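Mac Carthaigh brings its borrowed-cutlery scheme to Dedbridge

Households across the town invited to swap, lend and look again at what is in the kitchen drawer

Dedbridge, September – Mac Carthaigh, the family homewares shop that has been selling pans, plates and cutlery in Vestthorpe for two generations, is very pleased to announce that its Spare Spoon scheme is coming to Dedbridge this month, after a first year in Vestthorpe and Trastthorpe that went a good deal better than any of us in the shop had dared to hope.

For anyone who has not come across it before, the idea is a simple one. Most kitchens have a drawer with too much of one thing and not enough of another. There are seven forks and three spoons, or a whole set from a grandmother that only comes out at Christmas, or a handful of odd teaspoons that arrived from goodness knows where and never left. Spare Spoon lets people bring in the pieces they no longer need and take away the ones they do, free of charge, and it also lends out full table settings for parties, christenings, wakes and street lunches, so that a family can feed a crowd without buying a box of plastic.

In its first year the scheme found new homes for 298 pieces of cutlery and lent out table settings on 79 occasions. The largest of these was a harvest lunch in Trastthorpe, where the tables ran the whole length of the hall and the pudding spoons had to be washed and sent round again for the cheesecake. The smallest was a golden wedding tea for four, and we were just as happy to be asked for that one.

"We started with a shoebox on the end of the counter and a handwritten label," said a spokesperson for Mac Carthaigh. "People would come in for a washing-up brush and stop to rummage, and before long they were coming in just for the rummage. We have had customers match a pattern they had been hunting for since their children were small, and there was quite a bit of hugging over a butter knife. Dedbridge customers have been asking us for months when it would be their turn, and we are so glad to be able to say that it is now."

How the Dedbridge scheme will work

The swap table will be set up just inside the door of our Dedbridge shop, and will be open whenever the shop is. Anyone may bring pieces in and anyone may take them, and there is no need to do both on the same visit. We ask only that everything is clean and dry when it comes to us, and that sharp knives are wrapped in a tea towel or a good thickness of newspaper and handed over at the till.

Stainless steel, silver plate and wooden pieces are all welcome, and so are odd ones – a single spoon with no brothers or sisters is exactly the sort of thing somebody else may be looking for. We cannot take anything cracked, badly bent or with a loose handle, but staff will happily point you towards the metal recycling point in the car park behind the shop.

Borrowing a table setting takes a little more planning. Please ask at least 2 weeks ahead for a large party, and tell us how many people you are expecting and whether there will be soup. Everything is lent in lined trays and should come back washed. A small deposit is taken on collection and returned in full.

Looking after stainless steel at home

Many of the questions we are asked at the swap table are about cleaning, so we are also bringing out a free leaflet, which can be picked up at all of our shops. It covers water marks, tea stains and the dull look that spoons sometimes get after years in the dishwasher. A soft cloth, warm water and a drop of washing-up liquid will do most of the work, and drying straight away does nearly all the rest. Rub along the length of the handle, and finish with the back of the bowl, where every smear shows up against the light.

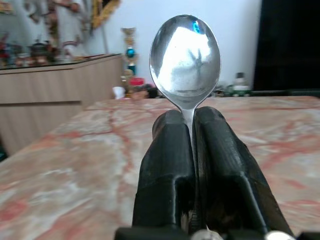

Opening morning

The Dedbridge swap table opens at 10am, with tea, shortbread and a cutlery polishing table for anyone who would like to bring a few tired pieces along and have a go. Children are welcome with a grown-up. There is a ramp at the side entrance.

About Mac Carthaigh

Mac Carthaigh is an independent homewares shop with branches in Vestthorpe, Trastthorpe and Dedbridge. It sells cookware, tableware and kitchen linen, and offers knife sharpening at its Vestthorpe branch.

Enquiries about the scheme, including requests from schools and clubs wishing to borrow table settings, can be made at the till in any of the shops.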